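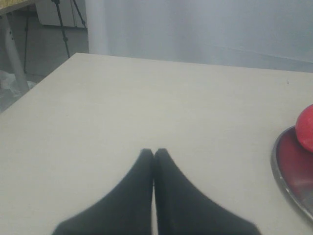

Kamala Kaimal wrote back within the hour to say that her grandmother never measured a thing in her life, and that if I was going to stand up and tell people to weigh their flour, I had better be ready for an argument. Good! I'd love an argument. Read her line out, wait for the laugh, then go straight in.

Opening (keep it under two minutes)
Ask who has a recipe at home in someone else's handwriting. Hands up. Ask who has tried to cook from it and got something completely different. Most hands should stay up. My talk is for those people, and I'm one of them.

The Bedari notebook
The notebook came to me from my aunt in Bedari, and it's a wonder. Flatbreads, pickles, a sweet made with coconut that I still can't get right. Not one oven temperature in the whole thing. Flour is by "the blue cup." Water is "until it listens." (Pause there, people like that one.) I spent a whole August trying to find out how big the blue cup was. My cousin thought it was a tea cup. My uncle swore it was a soup bowl. They still don't agree and please don't bring it up at dinner.

What I did about it
I cooked the plain flatbread 91 times. Yes, really. I wrote down the weight of the flour and the water every single time, what the weather was like, how long it rested. Tell the story of the batch that stuck to everything, including the cat's dish. Don't rush this part, it's the heart of the talk.

What I found: the blue cup holds around 140 grams. No wait, I keep writing that from memory. Check the card before going on! If I can't find the card, skip the number and say "a bit more than you'd think."

Resting matters far more than I expected. Thirty minutes under a damp cloth and the dough rolls out like a dream. Skip the rest and it springs back at you every time you lift the pin. Mention that the notebook does say this, in a way: "go and speak to your sister." That's the rest! She was telling us to wait!

Tharun's part
Hand over to Tharun Pinto for three minutes on the Varnora recipe swap. He'll bring the box, which is up to 1341 cards now, and he'll read one or two. He wants to do the fish one. Let him do the fish one. Remind him to hold the microphone closer.

How to start your own
Cook beside the person if you still can. Put a bowl on the scale before they tip the flour in, and let them get on with it. Write down what they say as well as what they do, even the parts that sound like nonsense. Keep the old wording next to the new weights. I can't stress this enough, I lost a lovely line about cardamom by tidying it up and I'm still cross with myself.

Back to Kamala
She's right that her grandmother didn't need a scale. Her hands knew. Mine don't yet, and the numbers are how I get close enough to start learning. Kamala's answer to that was "fine, but taste the dough."

Questions, then samples at the back. The ones on the left have sesame. The swap meets next on a Wednesday at Durken hall, doors at six, bring a card.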